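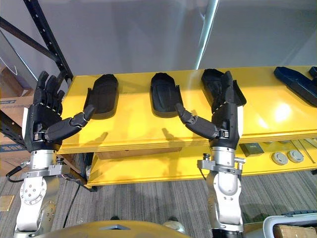 Wurkia Data Collection – Shelf Station Gallery

The gallery on this page covers the shelf station, one of 2 stations currently recording teleoperated examples for the Lutato grasping policy. It is meant for people who will label the episodes or train on them and have not worked at the station themselves. Setup notes are by Sebastián Jara.

Updated Wednesday, May 27, 2020

1. Shelf station, two arms, head view

Both hands are up, palms turned toward each other, thumbs extended across the top board of the yellow shelf. The black molded parts on the board are the objects for this task. They are shaped like shoe soles with raised rims, apart from the longer, box-like one at the far right. Glossy yellow under a bright light gives a strong highlight and clear finger shadows, and both are kept in the training set without correction.

Labeling notes for this view

Occlusion: the right hand hides part of the third tray. Label a partly hidden tray if any section of its rim is visible, and set the occlusion flag. Do not draw the hidden outline from memory of earlier frames.

Pose: trays may be tilted. Mark toe direction separately from tilt. The older label sheet merged the two fields, and episodes labeled with it are being redone.

Truncation: a tray that runs out of the view gets the truncated flag, even when the missing part is small.

Shadows: finger shadows on the board are not objects. Early masks from the Judholm labeling tool included them in the hand region – please check the thumb side in particular.

Background: boxes, carpet and the black shelving upright stay unlabeled.

Recording details

An episode starts when the operator presses the pedal and ends at the second press. Joint positions, fingertip commands and the head view are written with a shared clock. Episodes longer than 900 frames are split at the nearest pause in hand motion, and both halves keep the original episode number with a suffix.

The set holds 3055 episodes for this station. Of these, 1972 have passed review and can be used for training. The rest are waiting for a second labeler or have a clock error in the hand channel. Failed grasps are kept and marked as failed – the policy needs them for the recovery head.

Operators at Insaurralde use the same object list and the same flags, so the sets can be merged without a conversion step. Episode numbers from that site begin with the letter N.

The next export is planned for July. Corrections to labels should be filed against the episode number and the frame index.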